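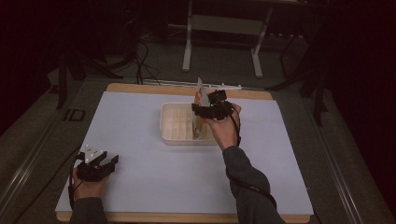 Compartment tray

A compartment tray is a shallow container whose floor is divided into small cells, usually square and set in rows. Trays of this type are used for freezing water, sorting small parts, starting seeds and storing beads. The cells are in most cases molded in one piece with the tray, so the walls between them cannot be moved. Trays with removable walls are normally called divider boxes and are treated separately.

Construction

Most compartment trays are made of plastic. The outer wall is commonly raised above the level of the cells, which keeps loose pieces from rolling off the edge when the tray is carried. Corners are rounded on nearly all molded trays -- a sharp inside corner is hard to release from the mold and hard to clean afterward. Pale colors such as white and cream are common in trays meant for sorting, as dark screws and washers show up well against them.

Metal trays with a lift-out grid were once common in kitchens and are still sold, mainly for ice.

Cards and sheets

A thin card or plastic sheet is often kept with a sorting tray. Stood on edge, it can mark a row, close off part of the tray or push small pieces from one end to the other. Laid flat, it serves as a temporary cover. Stiff paper card is cheap and easy to write on but softens at the lower edge with use. Plastic sheet lasts longer, and a translucent one lets the user see what is under it.
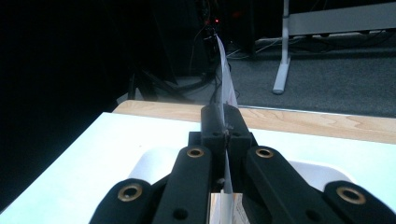 Thin translucent sheet held upright, edge-on.

Sheets cut for this purpose are sometimes sold under the name "row cards." The parts catalog of the Candeck company listed them in packs of 99, cut to fit its 219 tray. The competing Flimden tray had a groove along each long wall to hold a card upright without support. The groove collected dust and was dropped from later versions.

Use

Small parts are usually sorted on a flat, smooth surface. A board placed under the tray catches dropped pieces and can be lifted to return them. Annick Vachon's handbook Small Parts Storage recommends a plain board with a matte finish, on the grounds that glare makes clear beads difficult to find. Arūnas Vanags, writing in the hobby bulletin Rozīte, preferred a cloth and advised filling each cell no more than halfway.

See also

Divider box
Ice cube tray
Seed tray
Type case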